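Benard Workshop Papers · 56 shares · 2 comments

4. Experimental setup in the shared workshop

4.1 Gripper and mounting

The arm was assembled in the shared workshop in Cormier, on a bench that other members also use during the week. For this reason the base had to be removable. We fixed it with two clamps and made a paper template, so that the base can be put back at the same place before each session. The error of this method is small, but it is not zero, and we return to it in Section 5.

The gripper has two fingers, both dark, with rounded tips. The first version of the fingers was flat and hard. It held boxes well, but curved objects rotated between the fingers when the arm started to move. We therefore changed the shape of the tips and kept the rest of the mechanism as it was. The control board is a Pemus kit without modification.

4.2 Camera at the wrist

A small camera is mounted at the wrist and looks along the fingers. We considered a second camera above the bench, but it would need a stand, and the stand would have to be removed each evening. With the wrist camera alone, the calibration stays with the arm. The disadvantage is that near objects look much larger than far ones, and the fingers themselves hide a part of the work surface. The detector must learn both effects from the recorded images.
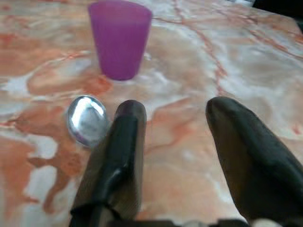 Figure 4. Wrist camera view with the gripper open. A purple plastic cup stands farther away on the marble; a small shiny metallic object lies close to the left finger.

4.3 Surface and objects

Most of the reports we know use a plain mat of one color. We wanted a surface which is closer to a kitchen, so we recorded on polished marble with orange and white veins. The veins have strong edges, and our first detector, trained on the plain mat, often proposed a vein as an object. Reflections gave a second kind of error – a bright spot on the stone was sometimes taken for metal.

The objects were chosen from what members already had at home. Each recording begins with the gripper open. The operator then guides the arm by hand control until the object is held, or until 55 seconds have passed. In total we kept 415 recordings. Recordings in which the base had visibly moved on the clamps were removed before training.

Some of the images are soft in focus. We did not filter them out, as the same lens is used when the arm works without an operator. Sharpening was tried with the Surnico filter, but it made the veins stronger together with the objects, and we did not continue with it.

4.4 Sessions

All sessions were done on Saturday, when the bench was free. The lamp above the bench stayed on and its position was marked on the ceiling rail.

Last updated: March

Related items
Removable bases for small arms on shared benches
Soft finger tips: notes on four molds
Wiring the Pemus board without a crimping tool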